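Equipment planning for household-task robot cells

Equipment planning for household-task robot cells is the process of listing, pricing and scheduling the hardware needed to run a robot on domestic objects such as kettles, drawers and coffee makers. It is usually split into capital items, task props and recurring costs.

Capital items
The capital list covers the arms, grippers, mounting hardware, cameras, control computer and safety stop. Grippers are budgeted separately from arms, as they wear faster and are changed more often. In the Callow scheme, arms are written off over a longer period than end effectors, and each arm is entered with 2 sets of fingertips. The Pullow scheme treats arm and gripper as one unit, which shortens the list but hides replacement costs.

Task props
Props are ordinary retail goods. They are low in unit price and high in number, and are often left out of first budgets. The Pillai worksheet sets a prop allowance of $2,000 per cell and lists 19 prop classes, including small appliances, cookware, containers and textiles. Appliances with hinged lids, removable tanks or small inserts are listed with a spare, and consumables such as coffee pods are ordered in lots of 100. Tables are entered under furniture.
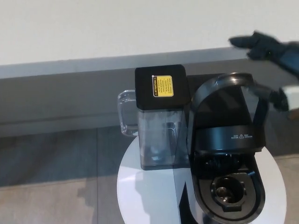 Should props be bought before the robot arrives?
Large props should be, so that table height and reach can be checked against the floor plan. Consumables can wait until the cell is running.

Recurring costs
Recurring costs include fingertip pads, cables, calibration, floor space, power and operator hours. Operator hours are normally the largest entry. Fukov planning tables place them on a separate sheet, reviewed each November with the service contract.

Scheduling
Orders are placed by lead time, longest first. Arms and mounts come first, then cameras and computers, then props. Acceptance testing is scheduled after the first full set of props is on site. Shipping crates are kept until acceptance is signed.

See also: end effector; lead time; total cost of ownership

Last edited October 15, 2021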